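Craft room, monthly check before the Saturday class
Checked by: Subbarao Devadiga
Month: November
Items 1 to 3 are for the work table, 4 to 6 for the rest of the room.
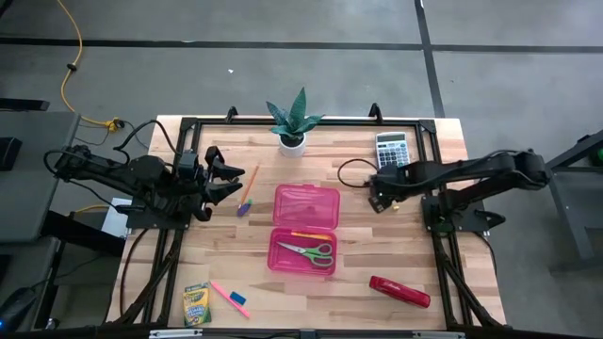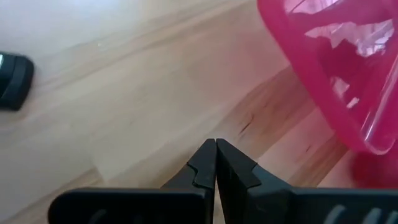
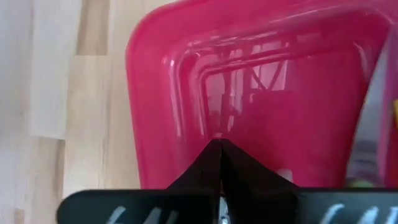 1. Table surface and small supplies. Result: pass, with comment. I passed my open hand over the whole wood top and found no splinter. The short dark mark in the brown grain, seen in the second photo, I checked with my fingernail and the nail does not catch, so please do not sand it. Scissors are my bigger concern. The green-handled pair was lying in the open pink pencil box, and this is acceptable while an adult sits at the table, but before the children come in the lid must be closed. Thabiso Shabalala asked for a box with a lock. I did not order it yet.

2. Pencil box. Result: pass. I looked for cracks at the corners and along the rim. Wash with soap only, the Drumia spray leaves a smell.

3. Plant. Result: to move. Snake plant can upset the stomach if a small child chews the leaf. Zinhle Msimang will take it to the high shelf in the office.

4. Electric outlets. Result: fail. Two covers are missing by the window. Replace before Saturday. Extension cord is rated 2000 W, label still readable.

5. First aid box. Result: pass. Plasters: 30 in the box, 60 in the reserve. Eye wash is good until spring.

6. Door and exit path. Result: pass after correction. Rullitz cartons were standing in front of the door, Mathis Gilbert carried them to the storage.

Still open: 3, 4. Copy to Nobuhle Nkuna.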